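Tuesday at Hetmont: the sealing cell

Jinstead opened its Hetmont workshop for the afternoon, and I spent most of it at one bench, where a robot arm shares a table with a small black machine.

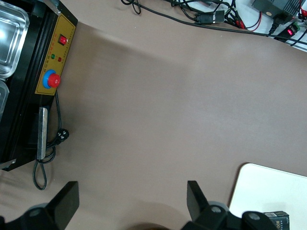 How often do the gripper fingers need checking? Every 15 shifts, came the reply from the Magsi bench, or sooner if somebody has been leaning on them. The fitter slackens the fingers, squares them against a block and tightens them again, which takes 13 minutes and a certain amount of muttering.

The stop button on the machine is red on a blue collar, and we were asked twice to leave it alone. Cables get their own inspection – a tug at each connector, then a tick on a sheet that had reached page 42. Spare fingers live in a biscuit tin.

Tea was at four. I caught the Premstead bus with seven leaflets and no biscuits.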